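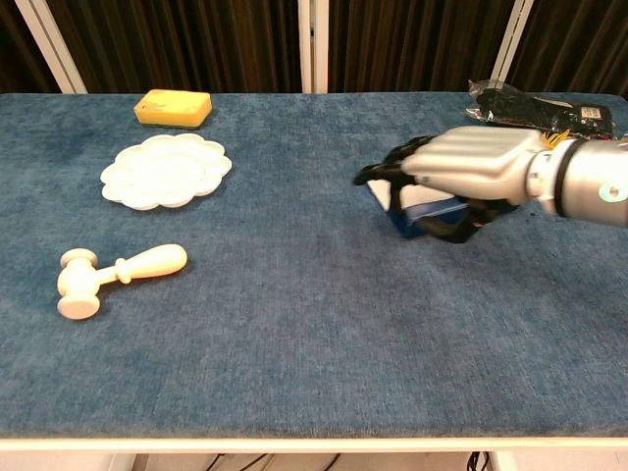 3 min read

Why does a sponge soak up water when a plate doesn't?

Put a sponge, a plate and a toy mallet on a blue carpety table and you have three things with very different insides. You can learn a lot about what things are made of just by looking closely at their surfaces, and then a bit more by getting them wet.

Start with the sponge. The one on the table is a yellow rectangle with rounded corners and a thin, darker green or olive layer along the bottom. Many washing-up sponges have two layers like this. On that kind, the yellow part is soft and the green part is scratchy. The scratchy side scrubs off stuck food and the soft side wipes and holds the water.

A sponge is full of holes. Some are big enough to see and some are tiny. When the sponge is dry, the holes are full of air. When you squeeze it under water the air comes out as bubbles, and when you let go, water moves in to take its place. Water also likes to cling to the walls of narrow spaces, so it creeps into the small holes by itself. This is called capillary action. It is the same thing that makes a paper towel suck up a spill.

Sponges used to come only from the sea. A sea sponge is an animal, although it has no eyes, no mouth and no brain, and it spends its adult life fixed in one place. Most kitchen sponges now are made in factories.

Now the plate. It is white, with a wavy rim like the petals of a flower. A rim like that is called scalloped, after the scallop shell. Most plates are made so that water stays on top and runs off. China plates get this from a glaze, a thin coat of glass melted on in a very hot oven called a kiln. Plastic plates don't need a glaze, as plastic keeps water out already. The dip in the middle stops gravy or peas from sliding off.

Last, the mallet. A mallet is a hammer with a big, blunt head. A metal hammer pushes its force into a small spot, which is good for nails. A mallet spreads the force over a wider area, so it is less likely to leave a dent. The cream one has a head with two flat round ends and a long handle with a knob. It looks a bit like a gavel – the small hammer used at auctions to show that something has been sold.

Try it yourself

You will need a dry sponge, a plate, a teaspoon and some water.

1. Put one teaspoon of water on the plate. Tip the plate and watch where the water goes.
2. Put one teaspoon of water on the sponge and tip that too.
3. Keep adding water to the sponge until it drips. Write down how many spoonfuls it took.
4. Squeeze the sponge out over the sink and leave it to dry.

Words to know

Absorb: to soak up.
Glaze: a shiny coating on pottery.
Scalloped: having an edge made of curves.

Written by Keir Matheson. Checked by Dinesh Karunaratne.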